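Workshop notebook – Poscombe kitchen, tiled bench and double sink
December, started 8:40 am

Carried over from the last entry: grout on the bench run is sound except for the length in front of the main basin. Lucian Cârstea raked out the worst of it and we left it open overnight. Going back in with the fine grout, then sealing. Before any of that the basin has to be emptied and the bench washed down, because the sealer will not take over detergent film or grease. I lost a section at Innes that way and do not want to repeat it.

Washing notes first, then the tile.

Water. Hot supply at this tap is slow to come up. Run it into a jug and use the jug for the grout mix later. Keep washing-up water out of the open joint: wring the sponge over the middle of the basin, well back from the front rim. Masking tape along the front border held for most of the wash last time and then lifted at one corner. Using the wider roll today.

Order of washing. Ceramics out first and onto a folded towel, then cutlery, then plastics. Anything ceramic lying under cutlery gets chipped when the cutlery moves, and the stainless basin has no give in it. The small figurine goes separately, by hand, in a bowl of lukewarm water, no scourer. Viorica Sima wants it back on the sill and asked that the ears not be knocked. Spoons and long utensils go handle down in the rack.

Sponge. One for dishes, one for tile, never swapped. The tile sponge picks up grit from the raked joint and will mark stainless. I have cut a corner off the tile sponge so it can be told by feel.
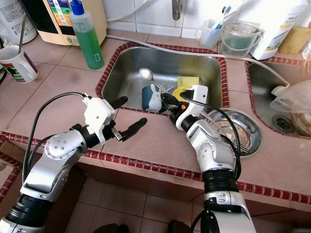 Entry by Sorin Lazăr
Poscombe bench, with additions by L. Cârstea

State of the basin before clearing: dark teal mug, the white rabbit, a silver spoon towards the back wall, a thin utensil across the front, some yellow plastic, and the yellow sponge over on the right side. The grey hose runs along the rear of the sink and carries on to the right. Round stainless bowl on the bench between the two basins, with metalware resting across it. Second basin has a crumpled clear bag and a clear plastic container in it. Both to come out before the drain is used.

The tile. Field is a square pinkish-beige, glaze worn flat at the working side. Border is the small dark red glazed piece, run along the bench edges and again around the main basin. The border is what makes this job slow. Small pieces mean a lot of joint for the area, and every joint at the sink edge gets wet several times a day. Ademir Moura counted the border pieces for the replacement order and got 397, including the ones we think are sound. Spare stock on the shelf is 158. Enough for repairs, not enough for a full strip and relay, so we are repairing.

Colour match. The spare red is slightly browner than the old. Side by side on the bench it shows in daylight and does not show under the ceiling light. Put the browner pieces at the rear edge and move good old pieces forward if they come off whole. Two have come off whole so far. The third broke across the back.

Lifting the old pieces. Oscillating tool with the carbide blade, lowest speed that still cuts. Work from the joint inward. Do not lever against the stainless rim. The rim is thin there and a dent will hold water against the bed for good. Lucian used a strip of packing plastic between blade and rim and it was a clear improvement. Adopt for the remainder.

Bed. Sound where tested with the handle of the screwdriver, hollow note for a short length near the front of the main basin. Opened it up. Old adhesive came away as powder. Substrate under it dark but firm, the awl does not go in past the tip. Left the heater on low, facing along the bench, door ajar.

Grout. Mixed the Zakley fine, 200 g powder at a time, adding water until it holds on the float without slumping. A larger batch goes off before I get around the corner. First batch too wet, discarded. Second good. Pressed in on the diagonal, waited until the surface dulled, wiped once with the cut sponge, wrung hard. Second wipe later, with clean water. The red glaze hides haze when wet and shows it badly when dry, so check it dry before putting the tools away.

Sealer. Jastent penetrating, small brush, joints only. Two coats. Wipe the excess off the glaze inside ten minutes or it goes tacky and needs solvent. Not started at time of writing.

Silicone. Old bead at the rear of the main basin has black spotting but is still bonded. Cut out and replace while we are here. The hose has to be moved forward and tied off so it does not drag through the new bead. Neutral cure, clear. Lucian prefers grey. To be settled before the tube is opened.

11:15 am – Ileana Căpraru called in about access. The kitchen is needed for lunches from next week, so the sink must be usable and the bench at least wipeable by then. Told her yes for the sink. The bench depends on the hollow section.

11:50 am – Moura checked the length of border against his sketch. Front run from the side wall to the basin corner is 965 mm. His sketch has it longer, he had measured to the outside of the trim. Sketch corrected in pencil, old figure left legible.

2:20 pm – Joint at the front rim grouted and wiped. One pinhole near the left corner, filled with the fingertip. Tape lifted again at the same corner as last time. The tile there stands slightly proud of its neighbour and the tape bridges it. Use two short pieces next time instead of one long one.

(L.C.) Hollow section: I would give it another night of heater before bedding. The moisture meter reads lower than this morning but is still dropping, so it is not finished. – agreed, S.L.

To do
Return rabbit to V. Sima
New blade for the oscillating tool, this one is polishing more than cutting
Bed and grout the hollow section
Sealer, two coats
Silicone at rear of main basin, colour to be settled
Bag and container out of the second basin, then run the drain and look underneath for drips
Leftover red pieces back in the tin, browner ones marked on the reverse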